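Week 6 notes: Cable faults on the bin-picking cell

Read these before the second lab session. They cover the stoppage we had on the cell in July, how the fault was traced, and what it says about dressing cables on a six-axis arm. The fault log and the joint position traces are in the course folder under Stustau, the name of the cell controller project.

6.1 The task

The cell picks rectangular blocks out of an open metal bin and places them on a fixture outside it. A planner called Hustel chooses the block and the approach. It looks for a grasp that is clear of the bin walls and of neighbouring blocks, then solves for a wrist angle that gets the tool there. Where several wrist angles work, Hustel takes the one nearest the centre of the tool's travel as measured from the home position.

Note that the planner had a collision model of the arm links, the tool and the bin. It had no model of the cables. This was a known gap, listed in the risk assessment as low severity.

6.2 What happened

The cell was running an unattended endurance test behind the closed guard. After 1,265 picks it stopped with a gripper feedback fault. The arm was over the bin with a block in the tool. The controller had lost the "closed" signal, treated the grip as unknown, and held position.

The operator cleared the fault and restarted. The cell ran for 16 more picks and stopped again, with the same code. On the second restart the signal dropped out during a wrist rotation, came back, and dropped out again. At that point the test was ended and the cell was locked out.

Two points on the response. The hold was correct: opening the gripper on a lost signal would have dropped the part. The first restart was not correct. A feedback fault with a part in the tool calls for an inspection before reset, and the procedure sheet said so.

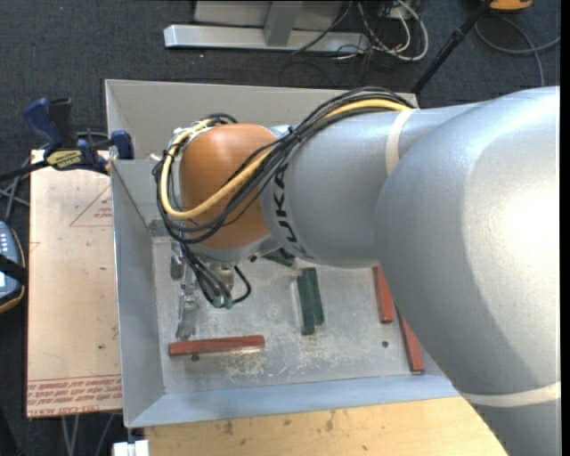
6.3 Finding the fault

An intermittent signal has four likely homes: the sensor, the connector, the cable, or the input card. The order of checking was as follows.

Input card. The signal was moved to a spare channel. The fault followed it, so the card was cleared.

Sensor. Swapped for a new one. No change.

Connector. Unplugged, inspected, reseated. The pins were clean and straight. No change.

Cable. A continuity tester was put across the signal pair with the arm in manual mode at reduced speed, and the wrist was turned slowly through its range. The circuit opened near one end of the range and closed again on the way back.

The cable was then taken off and the jacket slit. One conductor had broken inside its insulation close to a tie point. From the outside the jacket looked sound – there was only a slight flattening where the tie had been.

6.4 Why it broke there

A cable on a moving wrist has to take up twist and bend somewhere. If it has a long free length, the movement is shared along that length. If it is tied tightly close to the joint, nearly all of the bending happens in a short piece next to the tie, and the copper work-hardens and cracks.

The joint traces showed a second cause. Blocks lying against one wall of the bin forced the planner toward the end of the wrist's range, and the test bin was refilled the same way each time. Some 20 per cent of picks used the outer part of the range. The cable layout had been checked by hand only near the middle.

The cable itself was a general-purpose type supplied by Mayrhofer for fixed wiring. It was never rated for torsion. It had been fitted during commissioning as a stand-in and left in place.

6.5 Changes made

The signal cable was replaced with a torsion-rated type from the Likton range. The tie nearest the joint was removed and replaced by a wide strap with a soft liner, set further back. The free length was set with the wrist at each end of its travel in turn.

Hustel now carries a soft limit on the wrist and a cost on total rotation between picks. It will still use the outer range if there is no other grasp, but it unwinds before the next one. Cycle time went up slightly.

In the controller, a gripper feedback fault now needs a key reset at the guard door. The remote reset is disabled for that code only.

6.6 For the lab

You will work in pairs at the training cell, in manual mode, with one person on the enabling switch at all times. Jog the wrist to both ends of its range and mark where the cables first go tight. Keep hands outside the bin while drives are on. Bring the completed lockout form from week 2; without it you can't enter the guarded area.

Write up one page on where you would place the tie points and how you would test the layout before release. Include the wrist angle at each position you checked.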